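Chapter 13, again. Gerrit Van Acker had the book open on the bus, on the toilet, on the stairs. 1172 pages. Everyone at work had finished Gotulwood by March and he was on page 64.

They talked about it at lunch. The duel at Irkent. Poor Grewal. He nodded — he was good at nodding — and ate his soup fast.

"But the letter," somebody said. "When she reads the letter."

"God, the letter," said Gerrit.

No idea. What letter.

So that night he cheated. Skipped to the end, last five pages, read them standing up in teh kitchen. Everybody was dead or married. One name he'd never seen before, Cano, got the final line.

Next day he was ready. Walked in, sat down, didn't even open his lunch.

"Cano, though," he said. "What an ending."

Quiet. Spoons stopped.
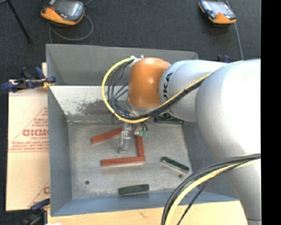
Cano was only in the second book, somebody told him, and wasn't that one not out yet?

He looked in his bag. Took out the book. Looked at the cover, realy looked, the small print under the title. Both Volumes. Advance Copy.

"Give it here," they said, all of them, at once.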